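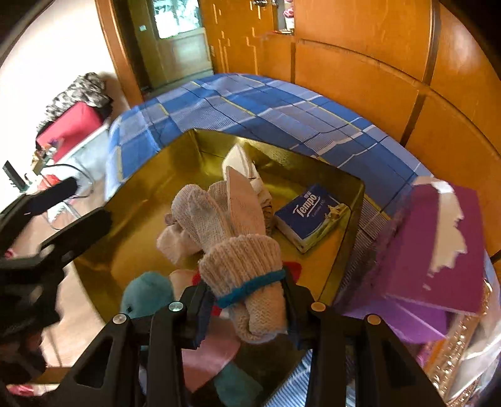

4.2 Where small clothing items are kept

The questionnaire asked households in Trurum and Citholm where they kept gloves, socks, scarves and other small items during the months when they were not worn. Of the 518 households that returned the form, most named a drawer or a shelf first. A smaller group named a container that had first come into the home holding something else, such as a biscuit tin, a shoe box or a gift box. We call these second-use containers, following the wording of the Ouellet storage diary, from which several of our questions were adapted.

Second-use containers were more common in Citholm than in Trurum. The difference remained when we compared only homes of the same size, though the groups were then small and we do not put much weight on it. Older housing in Citholm has few built-in cupboards, and respondents there often wrote that boxes were kept under the bed or on top of a wardrobe. In Trurum, where most of the homes were flats with a hall cupboard, the boxes tended to stay in the hall.

Seventy-nine households said that they had thrown out or given away at least one second-use container in the past year. The usual grounds were damage, damp or a house move. Cardboard was replaced more often than metal, and several households had kept the same tin through more than one move (an open metal tin is shown in Figure 2).

Figure 2. Open rectangular metal tin with a shiny gold interior, on a blue plaid bedspread. 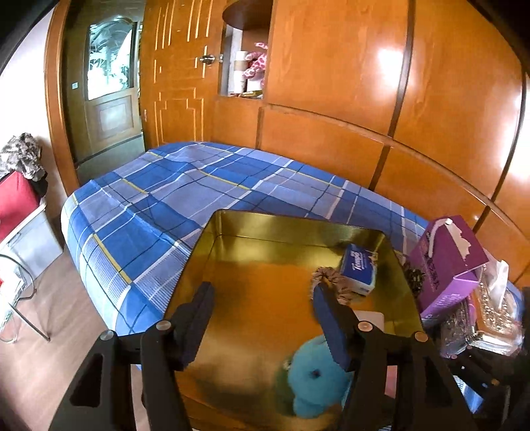 One respondent in Citholm objected to the wording of the question, writing that a box used for gloves for twenty winters should not be called second-use, as its first use had lasted a week at most. Similar remarks appeared on 17 other forms. We kept the term in the analysis so that our results could be set beside the earlier diary, but it was dropped from the follow-up form sent out in May.

Labelling was rare. Respondents mostly said that they knew what was in each box by its size or its place in the room. Where two or more adults shared the storage, their answers did not always agree, and these cases are taken up in Section 4.3 together with the Arkent interviews.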